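Two fingers or three? A morning with Lacey Staniforth and her grippers

Posted 1/23/20 in Interviews

I'd been meaning to get over to Bickerstaff for ages, ever since a reader wrote in asking why I keep banging on about arms and never say much about the bit on the end. Fair point! The arm gets all the attention, and then you bolt on whatever gripper came in the box and wonder why your demo drops things.

So I rang Lacey Staniforth, who runs gripper trials at Skandenport, and asked if I could come and be a nuisance. She said yes, so long as I didn't mind talking about vegetables.

"It's all vegetables at the moment," she told me while the kettle was on. "And fruit. I dream about fruit."

The job she's on is for Botandale, who want to fill produce baskets for delivery and would like to know which gripper to buy before they buy 25 of them. Lacey has been comparing two. One is a plain parallel gripper with two hard fingers. The other is the Vitum, a soft three-fingered affair that costs a good deal more and looks (her words) like something off the sea bed.

I assumed the soft one would walk it. Squashy fingers, squashy fruit, job done?

"Everyone thinks that," Lacey said. "I thought that. I'd more or less written the report in my head in July. Then we ran the two-finger one properly, with the force turned right down and the approach height sorted out, and it was a lot closer than I wanted it to be."

How close? She had the numbers on a sheet of paper stuck to the side of a cupboard, which I liked very much. Over 2000 goes with each gripper, the two-finger one missed or dropped 906 before they started fiddling with the settings. After the fiddling, over another 2000, that came down to 727. I said that still sounded like an awful lot of dropped fruit.

"It is an awful lot of dropped fruit," she said. "But look at where they come from. Most of those are long, thin things lying at a funny angle, and the gripper coming down across them the wrong way. That's me not turning the wrist enough. I can't blame the fingers for that."

The Vitum's figures I'm not allowed to print until Botandale have had them. I did ask twice.

What makes a thing hard to pick up

I had it in my head that round things would be the worst, because they roll. Lacey says yes and no. A round thing looks the same whichever way you come at it, so the wrist can be at any angle and you'll still get a finger on each side. If you're central, you're fine. If you're off to one side you nudge it, and then it's wandered off and the camera has to find it all over again.

Sweet potatoes she describes as "mostly good, occasionally evil". Long, firm, happy to be squeezed, but no two are the same shape, and if you take hold near the thin end the fat end swings round and pulls itself out.

And the bok choy? She pulled a face. "Leaves. You close on the leaves and the camera thinks you've got it, and what you've got is a handful of leaf. You have to go for the stem."

All of this is done with artificial produce, by the way. I was a bit disappointed, having pictured a nice soup at the end of it. Tracey Whiteley, who looks after the control software, put me straight. "Real fruit changes over a week," she said. "You'd be testing the fruit. I want the same mango at the end of the month that I had at the start." They do plan a run with the real thing before the report goes off, and Tracey is not looking forward to the cleaning.

The fiddling

I asked what they'd changed to bring the misses down, expecting something clever. It was mainly three dull things, and I'll give them as Tracey gave them to me.

They let the gripper stop and hover before going down for the pick, so that any wobble in the arm has time to settle. They moved the closing height lower for small items. And they swapped the controller's closing routine, which used to shut the fingers at one speed the whole way, for one that goes quickly and then slows right down before contact.

"The slow bit at the end was worth the most," Tracey said. "It used to arrive like somebody slamming a drawer."

I'd never have thought of that. I'd have been shopping for rubber fingertips. (They tried rubber fingertips too. Lacey says they helped on the mango and did nothing at all for anything else.)

Most of my visit went on watching the two-finger gripper do its rounds with the basket, and I could have stayed all day.

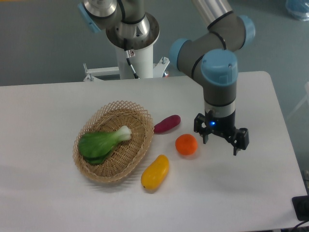 The bok choy was in the basket and the fingers were closed round an orange, roundish thing just above the table: 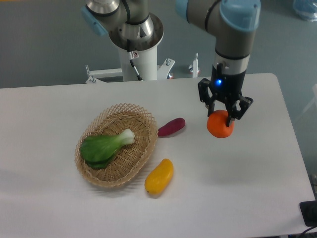 Would she buy it?

I put it to Lacey straight: if it were her own money, which one would she have?

"For round stuff, the two-finger one, tomorrow," she said. "It's cheap, it's quick, and when something wears out I can change it with an Allen key. For a mixed basket I'd want to see the real produce run first. I'm not being cagey, I just don't know yet."

Tracey was less patient with the question. She thinks people spend too long on the gripper and nowhere near long enough on the camera. "If it doesn't know where the sweet potato is, it doesn't matter what you've got on the end of the arm. You could have a human hand on there." She'd like to move the camera next and repeat the lot with everything else left alone, and I got the feeling this was a conversation the two of them had had before.

I asked whether there was anything she'd tell someone setting up a comparison like this at home or in a small workshop. She went away and thought about it while Lacey found the biscuits, and came back with this: change one thing at a time and write down what you changed on the day you changed it. They lost a good chunk of early results by altering the height and the speed together, and had to do all those picks again.

Lacey's addition was to put the objects down a bit carelessly. She'd noticed she was laying them out neatly, all pointing the same way, and the gripper was looking far better than it deserved to. Now she scatters them.

They've promised to let me know when the Vitum results can come out, and I'll put them up as a separate post. If you've run a two-finger gripper against a soft one yourself, do leave a comment, especially if you've had any luck with leaves.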